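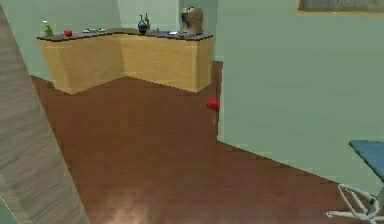
*Figure 1: The Cloltutum flat in Prarnlow, with the counter at the back.*

# Loss of the contact stop in the Fisto base during simulated runs

Robotics project report, second-year group project
Part 3: fault report (written by Vija Lūse)

## 1. Background

Our group was given the Fisto mobile base and asked to make it drive from a start point to a named object in a furnished flat. All the work in this part was done in the Prarnlow simulator. The real base stays in the Vītola lab and we are not allowed to run our own code on it until the stop behaviour has been signed off.

The flat model is called Cloltutum. It came with the course files and we did not change the furniture. The target for most of our runs was the counter. The route there goes round a partition wall, and the floor is all one level, so the task should be a fairly easy one for a wheeled base.

The base has a laser scanner mounted low at the front, a bumper, and a camera. The camera is used for recognising the target. It is not used for avoiding obstacles in our version.

## 2. What went wrong

We set up a batch of 50 runs to leave going overnight. In the morning the results file showed that most of them had reached the target, and we nearly wrote it up on that basis. I only looked further when I saw that a few of the successful runs had taken far longer than the others.

I replayed those first and then the whole batch. In 9 runs the bumper had reported a contact and the base had started moving forward again without being told to. In most of these it backed off, tried the same route and touched the same object a second time. In two of them it kept pushing until the run hit the limit of 400 control steps.

The requirement we were given says that after a bumper contact the base must stop and stay stopped until the operator resets it. A contact stop that clears itself is a safety fault whether or not the robot gets to the target afterwards, so all 9 runs were changed to fails. Some of them had been marked as passes in the first version of our results table, which we had already handed in with Part 2. Please use the corrected table in the appendix.

## 3. Where the contacts happened

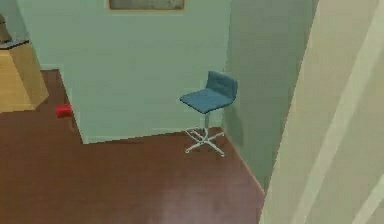

*Figure 2: Bar stool near the corner of the partition.*

The stool was the worst place. Our scanner looks along one flat plane close to the floor. At that height it picks up the column and parts of the base, and it misses the seat, which is wider than the column. The planner therefore thought it had more room than it did. The Fisto body is 800 mm tall with the camera mast fitted, and it was the mast that met the seat, with the bumper touching the base of the stool shortly after.

We had read about this problem in the course notes and had meant to deal with it by adding a wide safety margin round every obstacle. The margin was in the settings file. It was being read in the wrong units, so in practice it was close to nothing. This was my mistake. I had copied the value from an older settings file without checking what the newer version of the planner expected.

The other contacts were in the corner with the armchair and the floor lamp.

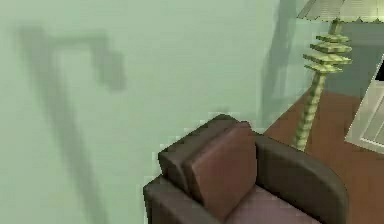
Here the margin was again part of the trouble, though the way the base got into the corner was different. It did not need to go there to reach the counter. After the first contact with the stool the planner marked the direct route as blocked and looked for another one, and the route it found went past the armchair. The lamp pole is slender and showed up in some scans and not in others. Each time it dropped out, the planner treated the gap as free and turned the base towards it.

I spent most of a day on the lamp before accepting that it was a side issue. A better map would have meant fewer contacts, but the stop should have held in every case.

## 4. Cause of the fault

The stop is a flag in the motion controller. When the bumper closes, the flag is set and the wheel speeds go to zero. Only the reset command is supposed to clear it.

We had added a recovery routine of our own in September, to help the base when the planner could not find a path. It backs up a short way, clears the local map and asks for a new plan. To make the backing up work we restarted the motion controller at the beginning of the routine. The restart sets all of the controller's flags to their starting values, and the starting value of the stop flag is off.

The order of events in the log is the same in all the failed runs:

1. Bumper closes and the stop flag is set.
2. Wheel speeds go to zero.
3. The planner sees no progress and reports that it is stuck.
4. The recovery routine starts and restarts the controller.
5. The stop flag is now off and the base moves.

We did not find this earlier for two reasons. Our bumper test was run with the recovery routine switched off, and it passed. Our recovery test was run in an empty model with nothing to bump into, and that passed too. There was no test with both.

## 5. Changes made

- The stop flag is now kept outside the motion controller and is not affected by a restart.
- The starting value of the flag is on. The operator has to send a reset before the first movement of every run.
- The recovery routine checks the flag first and exits if it is set.
- The margin is given in metres, and the program refuses to start if the value is below a set minimum.
- A bumper contact now ends the run and is recorded as a fail, whatever happens later.

The batch was repeated from the same start points. The base still touched the stool in a few runs, and in each of those it stopped and stayed stopped. We have not had a contact at the armchair since the margin was fixed, but we have also had fewer runs that go that way, so I would not claim that it is cured.

## 6. Still open

The scanner still cannot see the stool seat. We would like to use the camera for obstacles at mast height, or fit a second scanner, and neither can be done before the hand-in date. Until then the mast should be taken off for any run on the real base near furniture of this type.

The self-clearing stop has been reported to the Vītola lab supervisor, as another group has borrowed our recovery routine. They were sent the corrected version together with the new test, which presses the bumper while recovery is running.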